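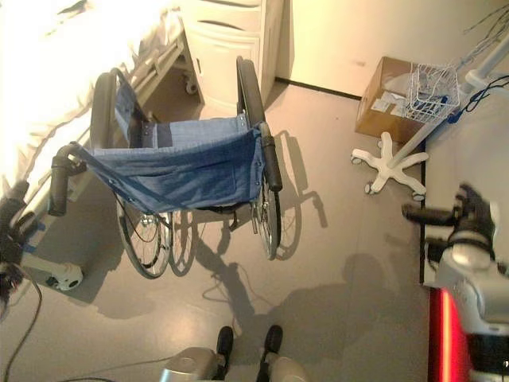 社区体育场馆的场地分配办法，新一季会有哪些变化？
自新赛季起，Brondton地区各社区俱乐部的训练和比赛时段统一通过Onyeka场地登记系统申请，原有的纸质申请和电话预约同时停用；时段分配由“先到先得”改为按项目类别、注册人数和上季实际使用率综合排序。

新闻稿
发布日期：2018年10月17日
发布单位：Brondton社区体育联合会

Brondton社区体育联合会今日公布《社区体育场地分配与使用管理办法》（以下简称《办法》）。《办法》适用于联合会管理的全部室内外场地，包括Brallonero体育中心的主馆、副馆及室外草地球场，以及Drusari运动公园的田径场和多功能场地。学校场地在课后时段对外开放的部分，仍按学校与俱乐部之间的现有协议执行，不在本次调整范围内。

一、适用对象

在联合会完成年度注册的俱乐部均可提出申请。申请单位应具备有效的章程、当季责任保险凭证和至少一名持证教练员。尚未完成注册的团体可申请剩余时段，但不参与首轮分配。以个人名义提出的申请由各场馆前台按散客规定办理。

同一俱乐部下设多个分组的，应合并提交一份申请，并在附表中列明各分组的训练项目、年龄段及所需场地类型。分别提交的申请由系统自动合并，提交时间以最后一份为准。

二、分配规则

首轮分配采用百分制评分，满分100分，由注册人数、上季实际使用率、青少年及适应性体育项目占比、场地适配程度四项构成。各项权重见《办法》附件一。总分相同的，上季实际使用率较高者优先；仍相同的，由系统随机排序，排序结果连同随机种子一并公布。

实际使用率按“已使用时段数除以已获分配时段数”计算。因天气、设备故障或场馆方原因取消的时段，从分子和分母中同时扣除。俱乐部主动取消且提前3天以上通知的时段，不计入未使用。上季没有使用记录的新注册俱乐部，该项按全部俱乐部的中位数计分。

首轮分配完成后，剩余时段进入第二轮，由全部申请单位按先后顺序选取。第二轮不评分，每个俱乐部每次选取一个时段，选取完毕后重新排队。

三、时段与场地单元

训练时段以小时为单位，比赛时段由项目规则决定，并在前后各预留20分钟用于器材布置和场地清理。预留时间不收取场地费，也不得用于热身以外的训练活动。

Brallonero体育中心主馆在平日晚间可拆分为若干场地单元，由分隔网隔开。拆分状态下，各单元独立分配、独立计费。周末主馆原则上不拆分，优先安排联赛及杯赛。室外草地球场在养护期内关闭，养护期起止日期由场馆方在每季开始前公布。

Drusari运动公园田径场的跑道与内场分别登记。投掷类项目使用内场时，跑道同时段不对其他单位开放。

四、系统登记

Onyeka场地登记系统已完成测试，现有注册信息将由联合会统一导入，俱乐部无须重新填报。首次登录时，俱乐部应核对法定名称、联络邮箱和注册人数，并上传保险凭证扫描件。注册人数与联合会年度名册不一致的，以名册为准；俱乐部对名册有异议的，应先向联合会注册部门申请更正，再提交场地申请。

首批迁移至新系统的俱乐部共34家，覆盖足球、篮球、无板篮球、曲棍球、羽毛球、田径等项目。其余俱乐部将在年度注册续期时完成迁移。迁移期间，已确认的时段继续有效。

系统每晚更新一次场地状态。申请状态分为“已提交”“待补件”“已排序”“已分配”和“未分配”。处于“待补件”状态的申请，在截止时间前补齐材料的，视为按时提交；逾期未补齐的，自动转入第二轮。

五、费用与违约

场地费标准维持不变，计费方式由按月预缴改为按实际使用结算，账单于次月发出。青少年项目的减免比例沿用现行规定，由系统根据附表中的年龄段自动计算。

未经通知而未使用场地的，场地费照常收取，并计入使用率。同一季内累计三次的，联合会有权收回该俱乐部相应时段，收回的时段进入第二轮。俱乐部之间不得自行转让时段，确需调换的，双方应在系统中提交调换申请，经场馆方确认后生效。

六、申诉

申请单位对分配结果有异议的，可在结果公布后通过系统提出书面申诉，并注明涉及的时段、评分项及理由。联合会对评分数据进行复核，复核结果以书面形式答复。复核期间，争议时段暂按原结果使用。因数据录入错误造成的评分偏差，更正后重新排序；已经举行的比赛不受影响。

七、实施安排

《办法》自明年2月起施行。施行前，联合会将在Brallonero体育中心举办系统操作说明会，内容包括账户设置、附表填写、调换申请及账单查询。说明会资料将同步发布于联合会网站，未能到场的俱乐部可自行下载。

现行《场地预约暂行规定》于《办法》施行之日废止。此前签订的跨季使用协议继续履行至期满，期满后不再续签，相应时段纳入统一分配。

关于Brondton社区体育联合会

Brondton社区体育联合会负责本地区社区体育俱乐部的注册、场地协调及联赛组织工作，管理Brallonero体育中心和Drusari运动公园。《办法》全文及附件可在联合会网站“规章与表格”栏目查阅，媒体查询请通过同一网站的新闻联络表格提交。

（完）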